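[mako-users] Re: Schedule grid drops last row after overnight load
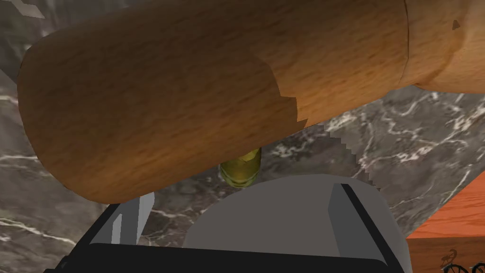
Lino Caputo

In October, Fiorella Fontana wrote:

> We run Mako 2 on the Stimberg headend machine, feeding a channel
> guide with 46 channels. The overnight Wisach file loads without
> errors, but after the load the bottom row of the grid is blank
> until someone restarts the display task. The row comes back for
> the rest of the day, then goes blank again after the next load.
> The log says 1181 records read, and the file header says the same.
> Is this a known problem with the Guerra font card, or should I be
> looking at the listings?

The font card is not involved. It only draws what the display task hands to it, and a bad card would give you broken characters on every row.

What you have is a stale row index. Mako keeps two tables in memory: the channel table, which is read at startup, and the listings table, which is replaced on every load. The display task walks the channel table and uses a stored offset to find the first program for each channel. When a new Wisach file comes in, the offsets are rebuilt in file order. If the last channel in the file has no line ending after its last record, the record is read and counted, but its offset is never written. This would fit your log, where the totals match. Restarting the display task forces a full rebuild through a different routine, and that routine handles a missing line ending correctly.

You can check this without stopping the channel. Open the file in a hex viewer and look at the end. It should finish with 0D 0A. If it finishes with the last letter of a program title, the explanation above applies.
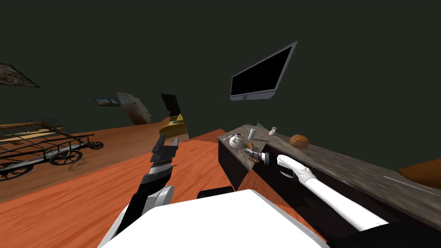 WORKAROUNDS

Add a line ending to the file before it is loaded. A one-line batch file run ahead of the load is enough. Write to a copy and rename it, so that the loader does not pick up a half-written file.

If you can't touch the file, set REBUILD=FULL in the display section of the config. The load then takes longer and the grid freezes on the current page while it runs. On slower machines the clock in the header freezes with it, so move the load away from the half-hour change. We load at 4:10 a.m. for this reason.

Do not use the channel sort option to move a dummy channel to the bottom. It hides the blank row, but the sort is applied after the offsets are built, and the dummy entry will still scroll past on screen.

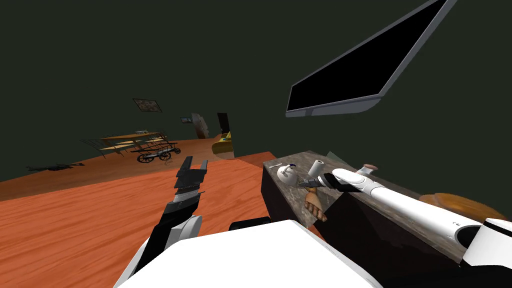
Simulated room, seen from above and behind the robot.

VERSIONS

I have seen this with Mako 2 only. Version 4 reads the file in blocks and does not care how it ends. It also changed the config format, so an old config has to be retyped by hand, and the color numbers are not the same. Gray and dark blue are swapped. I would not upgrade a working channel just to fix this.

Ermanno Lombardi posted a patch for the version 2 loader some time ago. It corrects the offset but turns off the check on the header count, so a short file will load with no warning. I ran it for a while and went back to the batch file.
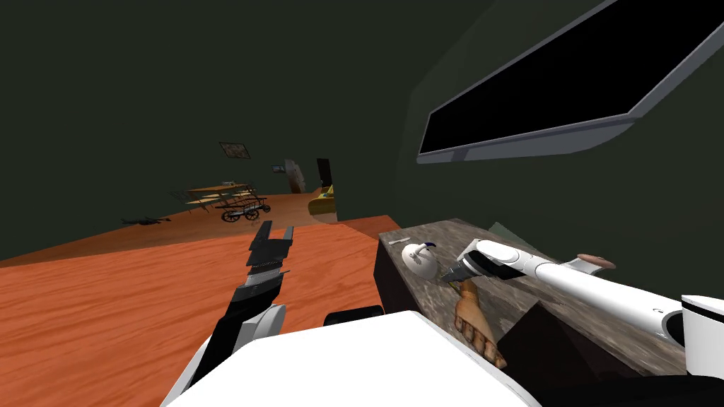 Efe Nwankwo wrote back that the header count check can be kept with the patch if STRICT=1 is set in the loader section, and that the setting is missing from the manual. A short file is then refused and the previous day's listings stay up. I have not tried this on a live channel. On the bench machine it refused a file that I had cut by one record, and the log gave the expected and actual totals.

Fiorella, if the file does end with 0D 0A, please send the last few records and the display section of your config. Leave the spacing as it is, the columns matter.

Lino

_______________________________________________
mako-users mailing list
To unsubscribe, send a message with the word "unsubscribe" in the body.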